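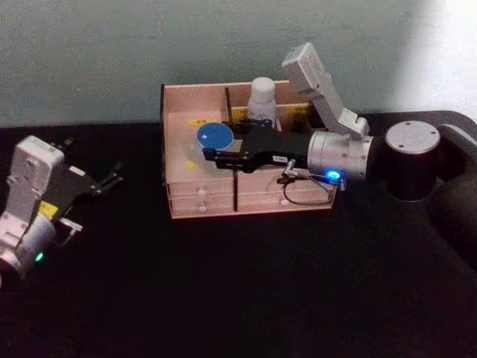

Small wooden organizer box, pinkish-beige, white knobs on the drawers.

Bench notes, November, Thursday, started 7:40 am

Plusar edge treatment, second go. The sheet that came with the kit says a treated blade holds its edge 30 percent longer than one that's only been ground and honed. Longer than what blade, ground on what, skated by whom, it doesn't say. I asked the rep by email on Monday's thread and got the same sheet back as a PDF.

Where we were at the end of last week: treated the left skate and left the right one plain on a few pairs from the Flestberg juniors, and the left held up better by the edge tester. Everybody got excited. I didn't, or not much. Most of those kids stop on the same side every time. Half of them are defensemen who pivot one way and would fall over going the other. If the stopping foot was the untreated one on most pairs, we measured hockey habits and wrote them down as chemistry.

So this time the treated side gets picked by coin flip, pair by pair. Thilini Saha did the flips and kept the list. I ground everything, didn't see the list, and still haven't. She put the treatment on after I went home. The stuff does leave a slight drag on a rag if you know to look for it, so I've stopped wiping blades down before I read them, and she wipes them instead. Not perfect. Better than last week.

17 pairs in. All on 5/8 hollow, whatever the kid normally skates on. We got two complaints about that before anybody had even stepped on the ice, both from goalies' dads and neither boy was in the test. One forward who usually skates 1/2 said he felt like he was on butter knives. Noted, and he stays in.

Grinding. Used the Patwary wheel for the whole batch, dressed before each pair. Same wheel, same machine, me on the handle every time. First pair took longer than I wanted, there was an old bevel on the heel from some other shop and I had to take it right back. Finish passes light, one direction, then two strokes each side with the fine stone. Checked level with the square before boxing. Redid the third pair, outside edge high on the right. Redid the ninth too, and I'm not sure it needed it, but I'd just had a phone call in the middle and couldn't remember my last pass.

Wheel note: the Patwary is throwing more sparks on the far side than it did when new. Could be the dresser. I've swapped the diamond and it's a bit quieter. If the next batch looks different from this one, look here first before anyone starts blaming the steel.

The edge tester is the thing I trust least in this whole business. It pushes a bit of line down on the edge until the line parts and gives you a number, lower being sharper. Fine on a kitchen knife. On a skate the edge is the corner of a hollow and you can get a pretty different answer depending on how the holder sits. Before the first session I took the same spot on the same blade over and over, taking it out of the clamp each time. The lowest and highest were 200 apart. That's on one blade that had gone nowhere and done nothing. Last week's whole "improvement" was smaller than that on four of the pairs. I'd like everyone who put an exclamation mark on the group message to think about that for a minute.

Made a stop for the clamp out of a bit of scrap steel so the holder can only go in one way. Repeat readings are a lot closer now. Drew a pencil line on the bench for where the foot goes. Don't move it. Don't use that end of the bench for lunch.

Reading plan: toe, middle, heel, inside edge and outside edge, both skates, before and after. Whole thing comes to more readings than I've got patience for, so some were skipped where the blade was visibly nicked. We ended up with 167 usable "after" readings. The ones we threw out I've left in the notebook with a line through them, in case somebody thinks I threw out the ones I didn't like. Check for yourself. I threw out plenty that would have helped my side.
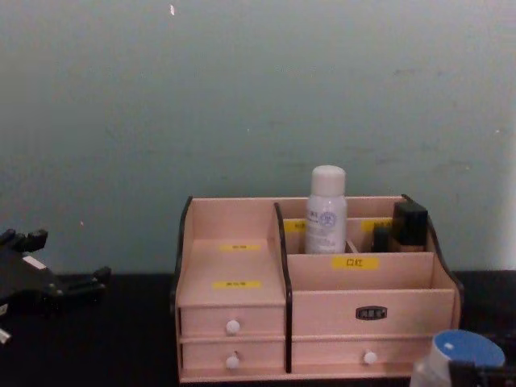 Ice session was the regular Flestberg practice at Ornard, no changes to the drills. I asked the coach for a fixed skate, same laps, same stops on both sides, and he said they had a game to get ready for. Fair enough. It does mean the ice time isn't equal. One winger spent most of it on the bench with a lace problem and his edges came back nearly as I'd sent them out, both sides. He's in the count and he shouldn't be, really. Will run it with and without him.

Ice at Ornard was on the hard side early and then went soft by the far blue line once the compressor did whatever it does. Not our department, but soft ice is easy on edges and I'd expect any difference to shrink.

Also, and this bothers me more than the ice, there's the rubber. Kids walk from the room to the bench over matting that hasn't been replaced since I was playing, and there's a strip of bare concrete by the water fountain. One step on that and you can forget your treatment. I stood there through the warmup and watched. Most of them step over it. A couple of them don't, and one drags his left foot across it like he's doing it for a bet. I wrote his number down. If his left comes back dull we'll know why, coin flip or no coin flip.

Player cards. I let Thilini talk me into these. Each kid marks which foot felt sharper after practice: left, right, no difference. I don't believe a fourteen-year-old can feel it, and I don't believe I could either. Her point is that it costs us nothing to ask, and if they do pick the treated foot more often than chance we've learned something the tester can't tell us. All right. But "no difference" has to count as an answer and can't be quietly dropped the way the Plusar sheet seems to do it. Their chart has two bars on it. Where did the shruggers go?

Cards are in. I looked at them without the list. A lot of "no difference." One kid wrote "both bad."

Readings typed up, one file, no colors, no averages yet. She has the list, I have the file, and they get put together tomorrow with both of us in the room. I'd like to write down now what I'd accept, so I can't wriggle later:

If treated beats plain by more than the spread we get from re-clamping one blade, on the inside edges at the middle of the blade, I'll run a third batch and pay for the kit myself.

If it only shows at the toe, I'm not buying it. The toe gets bashed on everything.

If it's the other way around and plain holds better, we run it again too. Same rule both ways. I would enjoy that result and that's a good reason not to trust it.

Price, for the record, is the other half of this. One bottle doesn't go nearly as far as the label says. We used more than half on this batch with Thilini being careful, and I've seen how the Saturday help puts on stone oil. Even if the claim holds up to the last decimal, a kid who gets his skates done every week anyway gets nothing out of an edge that would have lasted ten days.

To do before the next batch:
Check the wheel dresser again, cold.
Ask Ornard about a mat for the concrete.
Get one adult skater who'll do the same laps on purpose.
Email Plusar again and ask for the number of skates behind the chart. Just the number.
Find the other 5/8 gauge, it was in the drawer under the vise and now it isn't.

Locked up 6:15. Skates back with the team, all pairs checked off except one. His mother is coming by for them.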